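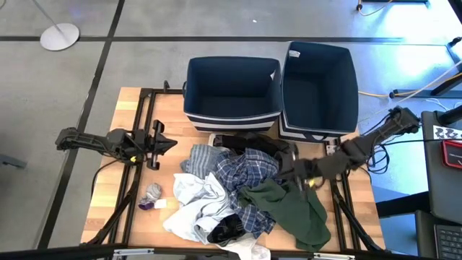

What is the Vumstead Clothing Swap?
It's a free community swap where you bring clothes you no longer wear and go home with ones you will! We hold it every November in Vumstead, and last year 3,000 pieces found new closets. Sorting at home is the hardest part for most people, so start by heaping everything on a table, with a couple of fabric bins at the far edge – one for keeping, one for swapping – and work down the pile.

How many items can I bring?
Up to 16 per person. Shoes and belts count as items, but scarves don't (we always want more scarves).

What condition should they be in?
Clean, with working zippers. A missing button is fine! Thảo Vi runs the mending corner and loves a small repair.

Do I have to bring something to take something?
Nope. Come empty-handed and you can still pick 3 pieces.

Are there kids' clothes?
Yes, and they go fast – the first racks to empty every year. Baby sizes are on the Cusi Street side of the hall, next to the coats.

Can I try things on?
Please do! There are 2 curtained changing areas and plenty of mirrors.

What happens to the leftovers?
Chutima Chuensuk takes wool and denim for her quilting classes, which make the most gorgeous blankets. Everything else is boxed up for the next swap.

Can I bring my dog?
Sorry, service animals only inside the hall.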